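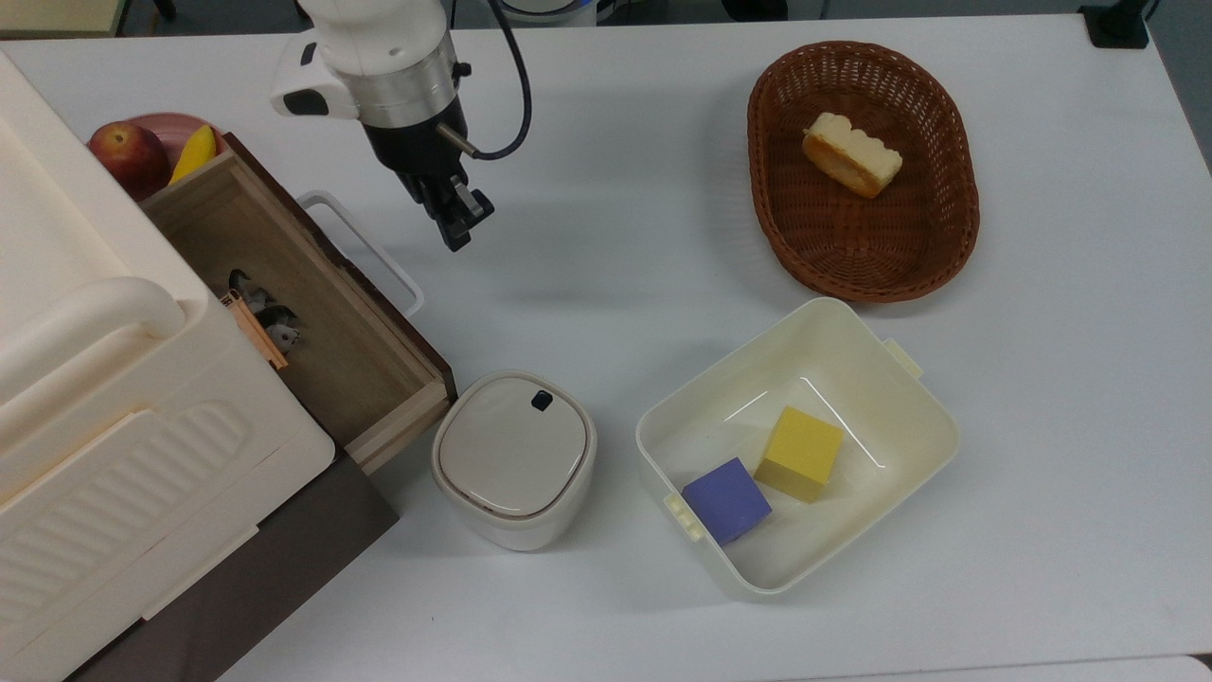
Little cabinet with a drawer: leave the lid stuff out on the table or not?

Started by zidska_mom, Jan 15, 2025
Board: Playroom & Small Spaces

zidska_mom wrote:
Okay so I'm finally sorting the play table and I need opinions before I lose my mind. We've got the cream cabinet with the wooden drawer underneath, a white plastic bin with handles, the oval wicker basket, and a tiny canister with a domed lid. My plan was food in the wicker, blocks in the bin, and the drawer for whatever is left over. My sister says I've got it backwards and the drawer should hold the food because it closes. My daughter is 4 and will dump anything that can be dumped. What would you do??
Marites

dawber_dad wrote:
Your sister is right, sorry! Anything with a front on it gets closed eventually, anything open gets dumped. We had a big open tub for play food and I was stepping on grapes until October. I'd put the food in the drawer and use the wicker for the blocks, foam doesn't hurt when you step on it anyway.

Felicidad M wrote:
Nooo, foam blocks in wicker is a bad match. Ours got little bites out of the corners from the weave (or from the dog, jury's out). A plastic bin wipes clean and you can carry it by the handles. I'm with Marites on that one. The drawer, though, I would leave with nothing in it for a week and see what she puts in there herself. Mine filled hers with socks and I've stopped fighting it.

ewangoodwin wrote:
How deep is the drawer? I bought one like it from Zultevholm and the inside was so shallow that a toy apple jammed it shut. Took me a butter knife and 48 minutes of swearing under my breath while two kids watched. Measure first.

zidska_mom wrote:
Ewan, lol, oh no. It's deeper than that, I think? I'll go check with the apple. Felicidad, the sock thing is exactly what would happen here.

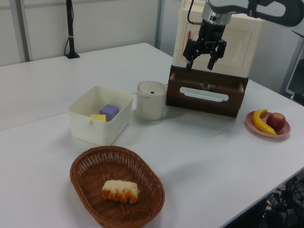
Ariel T wrote:
I run the toy shelf at our co-op in Drultstead and the thing I'd push for is one more dish, even if it feels like clutter. Kids that age want to serve you lunch, and if every piece of food lives in storage they have nowhere to put the meal. A pink plate with the banana and the apple on it, bread over in the wicker basket, and she has a little cafe going before you've sat down. Then cleanup is just plate back to its spot. We used to keep all the dishes in a separate crate and they got ignored for months, it drove me nuts. I'd also keep the food down to 6 pieces and put the rest up in the closet. Swap when she's bored.

dawber_dad wrote:
Six?? My kids would riot. I do agree on the plate. I still say the bread belongs in the drawer though, a bread drawer is a real thing, my grandma had one.

Felicidad M wrote:
Your grandma had real bread, Dumisani. Wicker is for bread! You've been in a restaurant!

dawber_dad wrote:
Been a while, but fine, point taken. Drawer for fruit then.

ewangoodwin wrote:
Fruit in the drawer is literally how I ended up with the butter knife.

Ariel T wrote:
And the canister? I didn't see anybody vote on it. At the co-op a canister with a lid turns into the trash can within a day, so I'd lean into that and let her "throw away" the peels.

zidska_mom wrote:
Trash can it is, she's already asking me where the garbage goes. Going with bread in the wicker, blocks in the bin, fruit on the plate, and the drawer is hers to fill. Will report back on the socks. Does anyone know if the foam blocks can go in the washer or do I do them in the sink?

Felicidad M wrote:
Sink, dish soap, squeeze them in a towel. I tried the washer once and was picking purple crumbs out of the filter.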